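# « On n'apprend pas la même chose d'une table rangée »

Magdolna Erdős travaille depuis deux ans sur l'apprentissage par démonstration au laboratoire Kukora. Avec Nusrat Soomro, elle vient de terminer une étude sur une question assez étroite : quand une personne manipule des objets avec une pince tenue à la main, quelle part de ses gestes un bras robotisé peut-il reprendre ensuite ? Nous l'avons rencontrée un matin de novembre, entre deux séries d'essais.

Le jeu de données compte 3475 démonstrations, enregistrées par 56 personnes chez elles ou sur leur lieu de travail. La consigne tenait en quelques lignes. « On demandait de saisir un objet, de le déplacer, de le reposer ou de le ranger. On ne disait pas lequel, et surtout on ne disait pas de débarrasser la table avant », explique-t-elle.

Ce dernier point a été discuté longtemps. Laiba Butt, responsable des essais sur le bras, aurait préféré un décor fixe pour comparer les résultats plus facilement. L'équipe a fini par garder les deux : une partie des enregistrements sur une table nue au laboratoire, et le reste dans des pièces ordinaires.

« Laiba avait raison sur un point, reconnaît Magdolna Erdős. Au labo, quand une prise échoue, on sait assez vite pourquoi. Chez les gens, il faut regarder l'enregistrement plusieurs fois. »

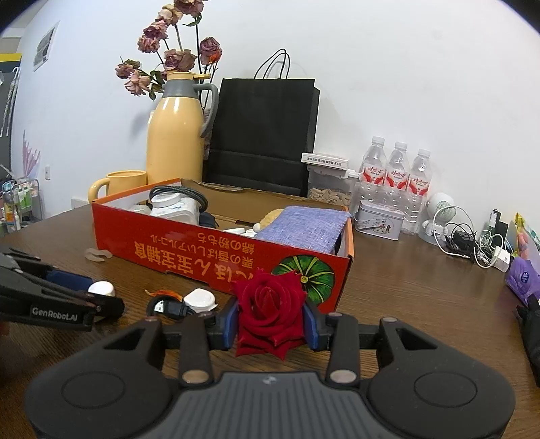
La force de serrage est le sujet qui l'occupe le plus. La pince ne la mesure pas directement ; l'équipe l'estime à partir de l'écart entre les doigts et de la déformation des patins, avec un modèle mis au point par Nusrat Soomro. Pour une boîte ou une bouteille, l'estimation suffit. Les objets souples posent davantage de problèmes. « Prenez la rose rouge entre les deux patins bleus. L'écart des doigts ne vous dit presque rien, parce que la fleur n'a pas une largeur bien définie. Les pétales cèdent les uns après les autres. Pour nous, c'est une prise difficile à annoter, et donc une prise intéressante. »

Le résultat principal de l'étude porte sur ces objets. Une politique entraînée seulement sur les démonstrations du laboratoire serre trop fort dès que la forme est irrégulière. En ajoutant les enregistrements faits à domicile, l'équipe observe moins de prises écrasées, même sur des objets absents de l'entraînement. L'amélioration est nette pour les fleurs, les tissus et les sachets. Elle est faible pour les objets rigides.

Nusrat Soomro attribue cet effet à la variété des approches. « Quand la table est encombrée, les gens arrivent de côté, ils ralentissent, ils corrigent l'angle au dernier moment. Sur une table vide, ils descendent tout droit - et le robot apprend à descendre tout droit. »

Les deux chercheuses restent prudentes sur la portée du travail. Les essais sur le bras n'ont concerné que 10 objets, tous de petite taille, et les démonstrations à deux pinces ont été laissées de côté pour cette première analyse. La synchronisation des deux enregistrements n'était pas assez précise au début de la collecte. « On les reprendra, dit Magdolna Erdős. Il faut d'abord refaire l'alignement temporel, et c'est long. »

La prochaine étape sera consacrée au relâchement, que l'équipe juge moins étudié que la saisie. Poser une fleur sans la faire rouler demande d'ouvrir les doigts lentement, parfois l'un avant l'autre, ce que la pince actuelle ne permet pas. Un nouveau jeu de patins, plus fins, est en cours de test.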